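How to Clean the Dust out of an Old Desktop Computer

Posted September 20, 2025

My desktop started to make a loud noise in March, like a small hair dryer under the table. I first thought that the fan was broken, and I almost ordered a new one. Then I opened the case, and the problem was only dust. I have cleaned several computers after this one, and I write down my way of doing it for other people who are also a little afraid to open the machine.

What you need

A Phillips screwdriver, a soft paintbrush, a can of compressed air, some cotton swabs and a small dish for the screws. I use the air from Emier, but any brand for electronics is good. Do not use the vacuum cleaner inside the case, it can make static electricity.

Before you open

Shut down the computer in the normal way. Switch off the power supply at the back, pull out the power cord and then all other cables. Take a photo of the cables first if you are not sure where they go. Press the power button for nine seconds, so the rest of the electricity goes away. Touch an unpainted metal part of the case before you touch anything else, and do this again from time to time during the work.

Put the tower on its side, with the removable panel up. On most cases there are two screws at the back edge, and the panel slides backward.

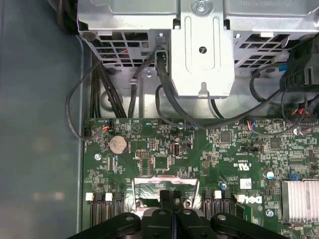
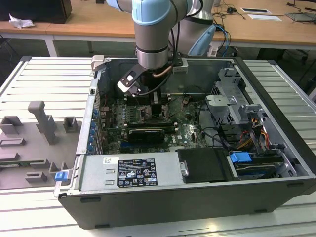
Dust does not sit everywhere the same, and it is good to know where to look. It likes the places where the air must pass through something narrow. The metal drive cage is one of them: when it has rectangular openings with wires behind them, like the cage in the first picture, go over the openings with the dry brush and do not push the bristles deep between the wires. Then clean the fins of the heatsinks, always from the center to the outside.

Use the compressed air in short bursts, and keep the can upright. If you turn it over, cold liquid comes out, and this is bad for the board. Hold each fan with one finger or a cotton swab when you blow on it. A fan that spins too fast from the air can damage its bearing.

The power supply you clean only from the outside. Never open it, even when the cord is out.

Closing and testing

Look if all the plugs inside are still sitting firmly, and if no screw is missing from the dish. Close the panel, connect the cables and start the computer. I wrote down the speed of my CPU fan at idle: it was 1,191 turns per minute before and 1,109 after. The number is not very different, but under heavy work the noise is much lower.

I repeat the cleaning every spring. With a cat or a carpet in the room, do it also in the fall.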